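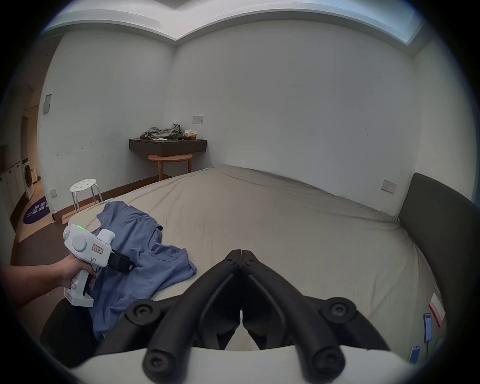

Jaws down on the blue T-shirt, green light on.

Monday, October 12, 2026 – gripper pair, bedroom set-up

Share (24) | 2 comments

Picking up from Olga's note about the stiff trigger. I had both hand-held grippers on the bench before we carried them through to the bedroom, and I'm writing it all down while I remember it, as Celeste takes the pair over in January and I would like her to have an easier time of it than I did!

The stiffness was nothing dramatic in the end. There was fluff packed in behind the linkage on the left-hand unit, a good grey plug of it, the sort you find in a tumble dryer filter. I teased it out with the wooden pick and a dry brush, worked the trigger a few times and felt it come free. No oil. I know Fermín likes a drop on the pivots (we have had this conversation over many cups of tea) but it does pick up lint, and it marks a pale sheet terribly.

Then the pivot caps. They are cross-head and they do creep, especially the lower ones, so I put the small driver to each in turn and stopped as soon as it felt snug. If you go on past that the fingers drag and you lose the light closing you want for cloth. One of the caps on the right-hand unit took nearly a quarter turn, and I have put a dab of Skusden on the thread. Please don't clean it off thinking it's dirt.

Tip gap next. Squeeze slowly and watch the two fingers come in together – if one arrives first, go back to the pivots before touching anything else. I lost most of a morning last time fiddling with the tips when it was only a loose cap lower down.

For cloth work I still use a knitted top to check the pinch. Take a bit of the fabric, lift it to a peak, hold it and look at both fingertips from the handle end. I counted 185 closes on the trigger log since the last clean, and Aiguo's rule is a proper look at 1000, but with laundry I'd not wait anything like so long.

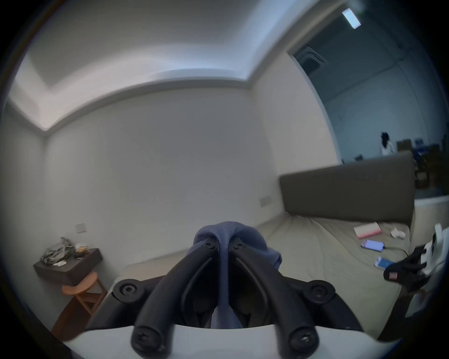

Things to keep an eye on

– Left-hand trigger return. Fine when I put it down, but the spring has had a long life and Ximena has a spare in the Erkico drawer.

– The green light should be steady before you start. If it blinks, put the unit down, give it a moment and switch it on again.

– Wipe the black fingers with the dry cloth only. The Kukik wipes leave a film and the knit slides.

– Both units go back in the case with the jaws open, please.

I'd still like to try the softer tips from Painemal on the left-hand one. Will ask Olga on her next order.

We use cookies to remember your settings on this notebook. Accept | Manage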